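Foam mats on the worktable, finally!

February 2022

I have been going on about the worktable for months, so it only seems fair to tell you that I have found the thing that fixed it. Puzzle mats. The squashy ones with the jigsaw edges that people put down in playrooms and home gyms. I put them on a table and I am so happy with them that I have been finding excuses to go and put things down on it.

Some background for anyone new. The table came from a school sale in Giltitz last June, and it is a beast. Solid, heavy, does not wobble, and loud! Every screwdriver, every mug, every dropped washer rang out like a dinner bell. Small parts bounced and then rolled, and then I was on my knees with a flashlight. I tried an old bath towel first (it bunched up and ate two springs) and then a cutting mat, which was lovely but far too small and cost more than I want to admit.

Then I was in Painemal picking up paint and walked past a bin of foam tiles. I bought 4 on a whim, thinking I could always kneel on them in the garden if the table idea flopped. It did not flop!

What I love about them:

The quiet. I didn't know how much the noise was bothering me until it was gone. You can set down a wrench with your mind on something else and there's just a soft little thud.

The grip. They have a fine texture all over, a sort of tiny grid, and round things stay put so much better than they did. Pencils still roll if you really flick them, but a screw laid down on its side tends to be there when you come back.

The color. I went with light blue, mostly because the other choice was a gray so dark you could lose a black screw on it forever. Light blue turns out to be perfect for finding things. Brass, black plastic, silver, all of it shows up. It also makes the whole corner feel cheerful on a gloomy afternoon, and we have had plenty of those lately.

Now the fitting. The tiles go together with a good firm press along the seam, and I found it easier to join them on the floor first and then lift the whole sheet up with both arms, like moving a very floppy pizza. If you lay them one by one on the table they creep. Give them a day to relax too. Mine came out of the wrapper with curled corners and I weighed them down overnight with the big Pruso catalog and a bag of rice.

I have left the puzzle teeth on the outside edges. I know some people trim them straight, and the package from Semer had border strips you could order separately, but I like the teeth! You get a nice peek of color between the tabs where the surface underneath shows through. If I ever want to add a tile I can just click it on, too.

The second half of my table project has been trays, and if you only take one thing from this post, let it be trays. Low ones, with straight sides, one job per tray. Whatever I'm working on goes in the tray, and at the end of the evening the tray goes on the shelf with everything still in it. I used to use bowls, but bowls pile everything into the middle and you end up stirring. A flat bottom lets you spread things out and see them.

My favorite shape so far is a plain green rectangle, long and open, with walls just high enough to stop things sliding out. I like to start with it right in the middle of the mat, with a clear patch on both sides for tools.
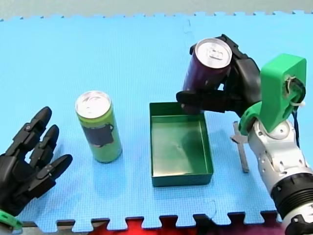
Green tray in the middle, tall green can to the left. I seem to have a color scheme!

Drinks are the one thing I'm still working out. A tall slim can stands up fine on the foam as long as you set it down flat, but I would not trust a wine glass or anything with a narrow foot. Mugs are okay. Very hot mugs leave a ring-shaped dent that takes a while to puff back up, so I've brought a cork coaster over from the kitchen for those.

Cleaning is easy, with a warning. A damp cloth with a drop of dish soap lifts almost everything, but go with the texture in small circles or the dust just settles back into the grid. Glue is another matter. I got a blob of wood glue on one corner and I think it lives there now.

Next up is the shelf above the table, where the trays need proper slots so I can stop stacking them. I have the wood cut already, and a jar of dowels, and a nice soft place to put it all together.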